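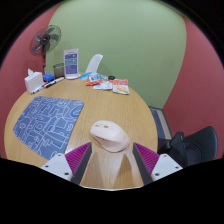 Re: the man who sued himself (sort of)
Posted by Rasa Venckus, Jan 22, 2026
3 min read

Ximena Troncoso wrote:

> Has anyone got the order in the Faneck storage case? My brother-in-law
> swears the plaintiff named himself as a defendant and then moved for
> default when he didn't answer. I told him no judge would put up with
> that for 79 pages.

Ximena,

Your brother-in-law is mostly right, and I'm sorry to be the one to tell you. It was 90 pages, though, counting the exhibits, and I did count them.

The plaintiff is a Mr. Gasus, who rented unit 917 at Faneck Storage and also owned a share of the company that ran it. When the company auctioned his things over unpaid rent, he sued the company, the auctioneer, and "all owners, individually." Somebody at the clerk's office then prepared a summons for every owner on the list, one of whom was Mr. Gasus. He was served at home. He signed for it.

He did not respond to his own complaint within the time allowed. He did, however, notice that he hadn't, and filed for a default judgment against himself in the amount of $3108, apparently on the theory that his homeowner's insurance would cover it. The insurer, Strachan Mutual, asked to be heard. You can imagine the tone. 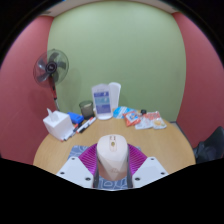

Beige-pink mouse on a round wooden table.

The hearing was in April and the transcript is worth your time. The judge asked Mr. Gasus whether he intended to oppose the motion. He said he would need to speak with his attorney. The judge asked who that was. He said he was representing himself, but only as to the plaintiff.

Denied, as you'd expect. The order cites Grumel v. Grumel for the point that a lawsuit needs two sides who want different things, and adds in a footnote that the court "expresses no view on whether Mr. Gasus has a claim for malpractice." The case against the auctioneer is still alive, by the way. The notice of sale went to the storage unit.

I have the order as a scan, slightly crooked. Write to me off-list if you want it, and tell your brother-in-law he still owes me lunch from the parking ticket thing.

Rasa

List questions: write to the moderators | Back to top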